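Kandel Kitchen Table Gallery
The Checkered Cloth Set

Welcome back, and thank you for all the kind notes about the last set! For those of you just finding us, Kandel is our small neighborhood newsletter, and the gallery page is where we put the food, the tables and the odds and ends that come along with them. This time it's mostly tomatoes, with some company, on the red and white checkered cloth that so many of you have asked about. I have a real soft spot for that cloth. It creases if you so much as look at it, and I have given up trying to flatten it, but I can't think of anything that makes a tomato look more like summer.

Yurani Nina picked out the tomatoes for us and was very firm that they should stay out of the refrigerator, which I've been hearing from my own family for years and still forget. 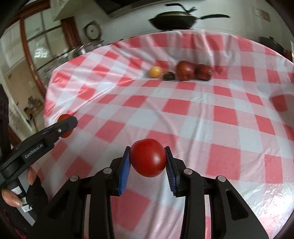

Red tomatoes and red checks, a pairing I never get tired of.
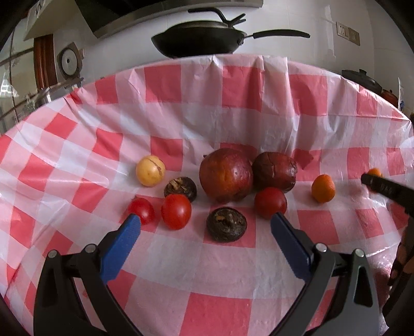

Kandel, Issue 123, page 2

The second picture is my favorite of the pair, I think, mostly for the mix. There are glossy tomatoes sharing the cloth with a round yellow one of something (Gwilym Craddock says potato, I lean toward fruit, and we have agreed to leave it there), and then those dark, wrinkled pieces that look to me like dried mushrooms. I love how rough they are next to all that shine. The big dark red one toward the back has had votes for both apple and pomegranate, so do write in if you feel strongly!

The first picture is the one to look at if you just like a good plain tomato. It's a deep, glossy red with one small dark spot, the kind I'd slice thick and eat over the sink with salt and nothing else, though Mulugeta Ayele tells me I should be warming it in a pan with onion and a lot more pepper than I'm used to. We'll print his way of doing it as soon as he writes down the amounts, which he has promised to do by April.

Tarek Rawashdeh keeps the gallery archive in order for us, and he tells me it now holds 2,994 pictures, so we should pass 3,000 before long. If you have a table you'd like to share, with a good cloth or no cloth at all, leave your prints in the Kandel tray at the front desk with your name on the back. Yeison Llanos empties it most mornings before ten.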